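Home About us Service Parts Training Contact

About Revden

Revden is a small workshop in Bepari. We set up, maintain and repair one machine, the Stillesero hand-held gripper, for the people who work with it every day. We also make the spare finger pads for it. We do not sell arms, software or anything with wheels, although we are asked for these things quite often.

The company was started by Katia Costa, who repaired sewing machines before and still keeps two of them next to the bench. She was asked to look at a gripper that closed crookedly. The fault was a bent pin, and the owner had been told to buy a whole new tool. From this came the idea that such a tool can be looked after like a sewing machine, with cleaning, small adjustments and a notebook in which everything is written down. Today there are 3 of us, and the notebook has become a shelf.

What the tool does all day

The customers who visit us are usually surprised that we talk so much about laundry. But most of the grippers on our bench are used for collecting examples of household work, and in a household the cloth is everywhere. A person holds the tool, closes the two fingers on a trouser leg or a waistband, and folds it. Denim is among the hardest materials for the fingers. The seams are thick, the layers beside them are much thinner, and the fingertips must go in under a fold without pushing the whole thing away.

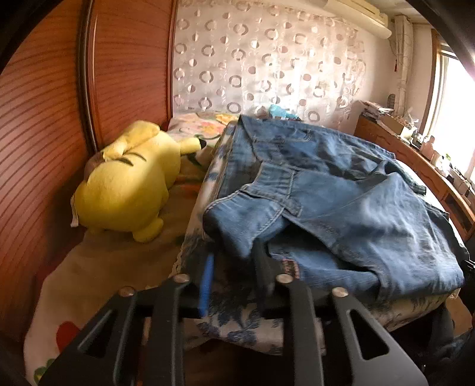

How we set up a gripper

A new or repaired tool is never sent out directly. It first goes through the same steps, in the same order:

1. We clean the two halves and check that each linkage moves freely by itself. If one half is slower than the other, we stop and look for the reason before anything else is touched.

2. We check the pivots. Every half has one on the outer arm and one on the inner bar, so there are four heads to look at from the front. A pivot that is too tight makes the closing heavy for the hand. When it is too loose, the fingertip begins to wander from side to side, and this is more difficult to notice.

3. We fit the pads on the inner side of the fingers and close them slowly on a strip of paper. The paper should be held with the same force at the top and at the bottom of the pad.

4. We put the camera in its place and compare its view with the view in the notebook. Both fingertips must be visible when the tool is fully open. The same part of the arms must be visible as last time - otherwise the older recordings and the newer ones do not fit well together.

5. We fold something. For this we use our own jeans, in a normal room with normal furniture, and not a sample cloth on a clean bench. A waistband, a hem and a long leg seam are enough to show most of the mistakes we could have made in the four steps before.

The last step was the idea of Katia Costa, and it takes the longest time. She says that a gripper which behaves well on the bench has only proved that it likes the bench.

Looking after it

The main enemy is dust. Cotton gives off fine fibers, they settle on the black parts, and from there they go to the pivots. We ask our customers to brush the tool after every session with a dry, soft brush and to begin at the fingertips. Please do not use oil. It makes the movement pleasant for one afternoon, and then it collects everything that is in the air.

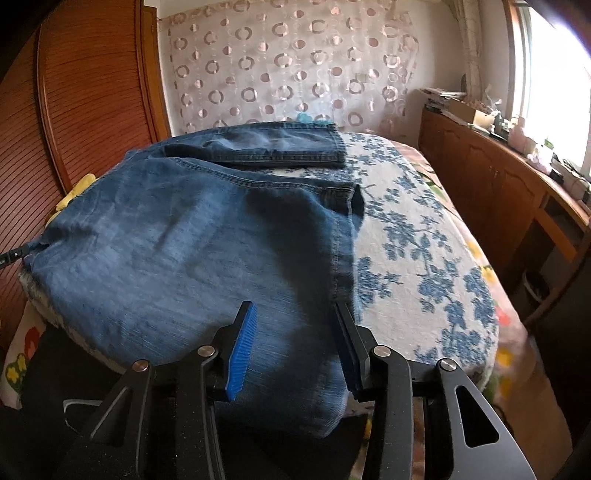 The pads need more attention than the metal pins do. Our pads have fine ridges, and cloth is held by the ridges, so when these become flat the finger starts to slide over a hem. The person who holds the tool presses harder without noticing it, and then the linkage suffers also. We recommend to change the pads after around 72 hours of work with heavy cloth. Always change both of them, even if only one looks used. A pair with one fresh side and one old side pulls the fabric toward the fresh side.

Since we opened, we have repaired 1,940 grippers. The most common repair is still a pivot pin, and after it a finger that was dropped on its tip. We straighten what can be straightened. If an arm has a crack beginning at the corner of its cutout, we replace the arm and send the old part back to the customer together with the new one, so that they can see it.

Visiting and sending

The workshop is in the Urniso building, second door after the courtyard. Please write before you come, because we are sometimes out with a customer. If you send a tool by post, take the pads off and pack them separately, and put in a note about what you were folding when the trouble began. This note helps us more than a long description of the fault.

Page updated January 27, 2020

Share 14 Comments 2

Related
Which brush for which pivot
Changing the Stillesero finger pads, step by step
Training days in October
Spare parts and prices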